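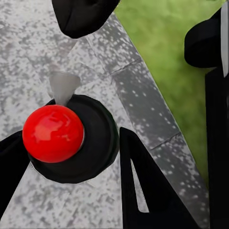 Nilness autumn show – notes from our October meeting

Me (Lotte) scribbling, plus Thandeka, Krešimir and Heather. Lerato sent apologies, she was stuck at a fitting.

Tickets: 94 sold out of 100, hooray!

Money: £3,762 in the pot. Krešimir wants to hire proper rails, and we all said yes.

Running order: the knitwear goes first, then 15 coats from Manurung. I still think the coats should close – I was outvoted.

Shoes: Heather to ring Trovel again about the sizes.

Finished at 8.40pm.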